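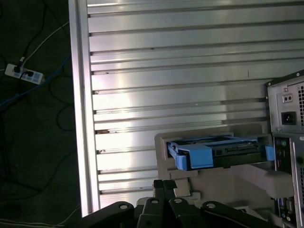
**From:** Noura Nassar, Stedameo Repair and Reuse Group
**To:** Members' list
**Subject:** Re: Can the stripping benches be automated yet?

Dear members,

I write in reply to the message from Fares Obeidat, which has drawn several responses off the list. The relevant part is quoted so that those who joined in October may follow the discussion.

> The Gomwood depot receives almost 1,000 office desktops a year from public bodies, and every one of them is opened by hand. The drive comes out, then the memory, then the processor if it is worth keeping. My staff are good at this and dislike it. We have been told by two suppliers that a robot arm "will soon" do the whole job. I should be grateful for a plain statement from the group as to whether that is the case, as I must settle the bench plan for Wernusen before the spring.
>
> Fares Obeidat
> Gomwood

The group's view is that a robot arm can now do parts of this work under supervision, and that the whole job remains out of reach for a depot with mixed stock. Paula Bălan and I have set out the reasons in what follows. They draw on our own bench notes and on the discussions held with Karagiannis, who maintain the lifting and sorting equipment at two member sites.

Drives are the most promising part. A drive held in a plastic caddy has a fixed shape, slides in one direction and offers something to grip. Where the caddies in a batch are alike, the arm may be taught the movement once and corrected as needed. The difficulty lies in reaching the caddy past whatever else is in the case, and in knowing when to stop pulling.

Processors and memory are harder. The parts are small, the clearance on either side is slight, and a gripper broad enough to hold a caddy is a clumsy tool for a lever or latch. Practice on an upright board with the parts facing outwards tells us whether the arm can find and hold them. It tells us much less about the same parts at the bottom of a case.

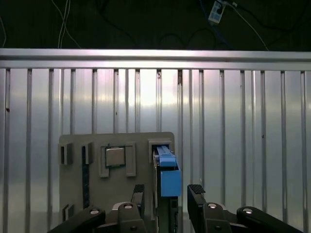

## What the group recommends for Wernusen

Members planning new benches are advised as follows.

- Keep hand stations for opening cases and for all cable work. Loose cable is the most frequent cause of a stopped run in our notes, and we have seen no gripper that deals with it reliably.
- Allow floor space and a separate electrical supply for one arm, to be used first on drives only.
- Sort stock by model before it reaches the arm. In Paula's bench log, a run of 32 mixed machines required a person to step in so often that no time was saved.
- Do not reduce staffing on the strength of a supplier's demonstration. Ask to see the arm work on your own stock, in the order in which it arrives.

Dima Abu Hammour has asked us to add that a robot bench needs a trained person within reach of the stop control whenever it is running. That person's hours should appear in any costing. They were missing from 3 of the quotations forwarded to us.
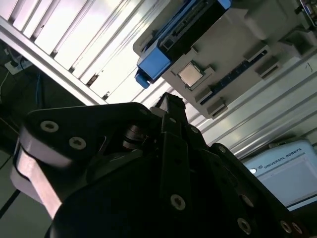 Would a second, smaller gripper solve the problem with processors?

It would help with holding the part, but changing grippers takes time, and the lever that secures the processor must still be opened first. We would not buy one until the drive work is running steadily.

Rima Rawashdeh has raised the matter of damage. A bent contact in a processor socket generally makes the board unfit for resale, and a person notices resistance sooner than most arms at present do. Depots that sell whole boards should therefore leave this step to their staff. Those that send boards for metal recovery may take a more relaxed view.

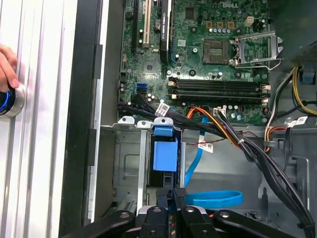 *Desktop tower with the side panel removed. The processor socket is open and no memory is fitted.*

Fares is free to cite this reply in his bench plan. Other depots holding records of their own trials, including abandoned ones, are asked to send them to Paula Bălan, who will circulate a combined note to the list.

Yours faithfully,

Noura Nassar
for the Repair and Reuse Group, Stedameo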